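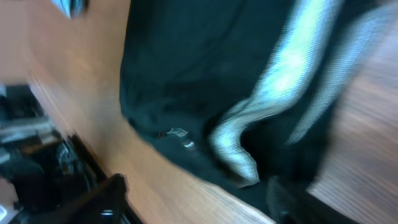

Incidencia: los informes de Wurero no llegan al mapa comunitario
Estado: resuelta
Abierta por: Parisa Azimi, coordinación de monitores
Atiende: Muchen Luo

Parisa, jueves 9:40
¡Hola, Muchen! El equipo de Wurero ha vuelto de la cantera con un material buenísimo: grietas en las casas, polvo en los pozos y entrevistas con seis familias. Enviaron 72 informes desde el móvil y en el mapa no aparece ninguno. La aplicación los marca como "enviados".

Muchen, 10:15
¡Qué trabajazo! Los veo en la cola del servidor – no se ha perdido nada. Todos dan el error 617, ubicación fuera de zona. ¿Cambiaron algo en los teléfonos?

Parisa, 10:32
Sí, la versión nueva del formulario, la que separa cantera activa y cantera abandonada. En Cao usan la antigua y sus informes entran bien.

Muchen, 11:50
Encontrado. El formulario nuevo guarda la longitud antes que la latitud, y los puntos caían en mitad del océano. He corregido el orden y relanzado la cola. Entraron 66; los otros seis llevan fotos de más de 800 KB y el servidor las rechaza.

Parisa, 12:05
¡Ya veo los puntos junto al río, qué alegría! ¿Reducimos las fotos a mano?

Muchen, 12:20
No hace falta, he subido el límite. Prueba a reenviar los seis desde Pendientes.

Parisa, 12:41
¡Dentro los 72! Aviso a Wurero, que quieren enseñar el mapa en la reunión con la empresa minera (llevan meses pidiéndola).

Muchen, 12:45
Cierro. Queda pendiente actualizar el formulario en Cao, con el orden ya corregido.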